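Open House at Welholm
A morning with the people who teach robots to pick things up

The parking lot at Welholm holds 18 cars, and by nine in the morning it was full. I left mine on the grass next to a bakery van and walked in through the loading door, which was propped open with a pallet jack. A handwritten sheet taped to the wall said VISITORS LEFT, COFFEE RIGHT. Most people went right.

Welholm is a workshop on the edge of town that builds and tests handling equipment for small manufacturers. For 29 years it made conveyor parts. The conveyor business is still there, in the front half of the building, and it still pays most of the bills. The back half now belongs to a group called Testix, which works on robot gripping. Once a year, in December, they open the doors and let anyone come in and look.

Pui-shan Yip runs Testix. She started at Welholm as a maintenance technician and moved over when the company bought its first robot arm. She met our group by the coat rack, handed out safety glasses, and asked who had worked with robots before. Three hands went up. She asked who had ever dropped something they meant to hold on to, and everybody's hand went up.

"Then you know the subject," she said.

The tour started at the control desk, two monitors and a keyboard on an old drafting table. Yip explained that the cameras the team cares about most are the ones mounted close to the fingers. A wide view of the room is nice for visitors, but it doesn't tell the software much about the last inch of a grasp, and the last inch is where most of the trouble is.

Every session begins with the fingers being brought together and opened again. The operator checks that the tips meet where they should and that the software agrees about where that is. If it's off by even a little, the rest of the day's recordings are no good for training.

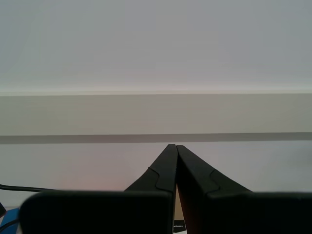

The check takes a couple of minutes when it goes well. On the morning of the visit, Kittipong Sangkhawat was doing it, and he repeated it twice before he was satisfied. Sangkhawat is the main operator. He came from a print shop, where he ran a cutting machine, and he says the jobs have a lot in common. You set up carefully, you watch, and you don't get creative in the middle of a run.

He let us ask questions while he worked. A man in a feed store jacket wanted to know how hard the fingers could squeeze. Sangkhawat said that depends on the setting, and that the group keeps the force low for nearly everything. More force hides mistakes. If the fingers come in crooked and squeeze hard, the object usually gets dragged into line and the grasp counts as good. Do the same thing to a ripe pear and you have a mess. So they practice with a light grip and fix the approach.

Somebody else asked why the fingers are black. He said they came that way.

The next stop was a set of shelves where the group keeps its test objects. There are bins of blocks, bottles, sponges, kitchen tools, rolls of tape, and a whole shelf of packaging sent in by customers. Yip said the collection has grown faster than anything else in the building. People on the conveyor side bring things from home. She has had to turn down a bowling ball.

Blocks get used more than anything. They have flat sides and square corners, so when a grasp goes wrong it's easy to see how. If the block tilts, the fingers weren't level. If it turns, one side touched first. With a sponge you can't tell any of that. New operators spend their first couple of weeks on blocks and very little else, and Sangkhawat still runs them at the start of a project to get a baseline.

I asked what counts as a good grasp. Yip said the rule is simple. The object has to be picked up, held without shifting, moved, and set down where it was supposed to go. All four have to happen or the attempt goes down as a miss. Her group logs the misses as carefully as the good ones, with a short note on what went wrong. The notes use a fixed list of words, after an early stretch when one operator wrote "slipped" and another wrote "slid" and a third wrote "oops," and it took a week to sort out the file.

A new project needs 2000 logged attempts before the group will train anything on it. At a normal pace an operator gets through 80 in a shift, with breaks. Yip said visitors always expect the number to be higher. Resetting the table takes longer than the grasp does. Every object has to go back to a new spot, turned a new way, and the operator has to check that nothing has been left in the path.
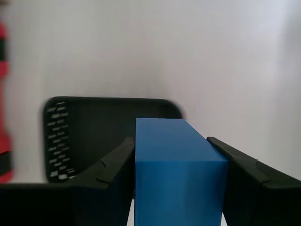 Both fingers should touch at the same moment. Yip came back to this point several times during the morning, and she had us try it by hand with two rulers and a juice box. It is harder than it sounds. My left ruler got there first every time and pushed the box an inch across the table before the right one caught up. A girl who looked to be in middle school did it cleanly on her first try and was asked, with a straight face, when she could start.

The other thing Yip looks for is where on the object the fingers land. Too high and the weight swings underneath. Too low and the fingertips scrape the table, which wears them down. Replacing a worn set means doing the full check again and comparing the new recordings with the old ones, so the operators are protective of their fingertips. Sangkhawat keeps spares in a drawer with his name on it.

Much of the group's paid work comes through Ansari, a distributor that supplies parts to repair shops and wants help with packing small orders. The orders are all different. One might be a gasket and a tube of sealant, the next a handful of brackets in a bag. That kind of variety is what fixed machinery handles badly. A conveyor can move a thousand of the same box all day, Yip said, and Welholm will be happy to sell you one. It gets complicated when no two boxes are alike.

The Ansari project has been going slower than planned. Yip was open about that. The bags are the problem. They are clear, they crumple, and they look different every time they're put down. The software does well with anything rigid and poorly with anything that sags. The group's current approach is to grip bags near the seal, and they have been recording attempts since the summer. She wouldn't give a date for when it will be ready. She said the last time she gave a date, someone wrote it on a whiteboard.

There was a question about jobs, as there always is at these events. It came from a woman who packs orders for a living at a place across the county. Yip answered it at some length. She said Ansari has trouble keeping people on the late shift and wants the machine there first. She also said she couldn't promise what any customer would do later, and that she wasn't going to stand there and pretend she could. The woman nodded and said she would have trouble keeping people on the late shift too, at what those places pay. A few people laughed, and the two of them kept talking by the coffee table after the group moved on.

The last half hour was for trying the controls. Visitors could steer the arm with a pair of hand grips, under Sangkhawat's eye and at a crawl. The grips are lighter than I expected. There is a short lag between moving your hand and seeing the arm move, and the natural reaction is to push farther, which is wrong. Sangkhawat tells everyone the same thing: move, stop, look, then move again. Hardly anyone does it the first time. I overshot badly, came back, overshot the other way, and finally got the fingers on both sides of the object. Closing them was the easy part. Lifting it was fine too. I set it down on its edge and it fell over, and he typed the attempt into the log as a miss. I asked if he would keep it. He said they keep everything.

In the front half of the building, the conveyor crew had set up its own display, a loop of rollers carrying paper cups of candy past a line of folding chairs. It had a bigger crowd than the robot did for most of the morning. One of the machinists told me his side of the shop has been asked to make a new table for Testix, with a top that can be swapped out, so the robot can practice on different surfaces. Shiny tops confuse the cameras. He had brought samples of six finishes and was letting people rub their thumbs on them.

The old company sign, from when the firm was called Dridis, still hangs above the tool crib. It's painted on sheet steel and too heavy to take down without a lift. Yip said she has been asked to move it twice and has found other things to do both times.

The doors closed at noon. By then the coffee was gone and the bakery van had left, so getting out of the grass was simple. Through the loading door I could see Sangkhawat back at the desk with his sandwich still in its wrapper, opening and closing the fingers, starting the afternoon's check.

Welholm's open house is held each December. Admission is free, and children under 12 need to be with an adult. Closed shoes are required past the tool crib.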